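Anyone tried the Bulleck ovulation strips?

mossyporch
We're 10 months into trying and I switched to the Bulleck strips in April. Paid 12 bucks for a box and I got two faint lines every single morning. Is that normal or did I get a dud batch??

tinfoil_tulip
Faint lines mean negative on those. Test around 2 pm, mornings never worked for me!

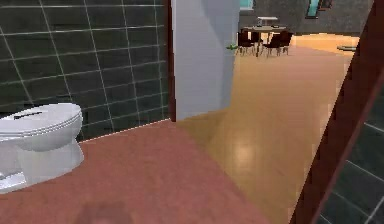 kettle610
Disagree, mornings were fine for me (same brand). I'd skip strips and get the Urkent monitor though. Pricey, but no squinting.

tinfoil_tulip
It's 400 dollars, kettle. She asked about strips lol

mossyporch
Yeah, 400 is a no from us. Trying afternoons this cycle, and I'm calling the Atinga clinic too so I can ask about bloodwork.

kettle610
Fair enough. Ask them about progesterone while you're on the phone.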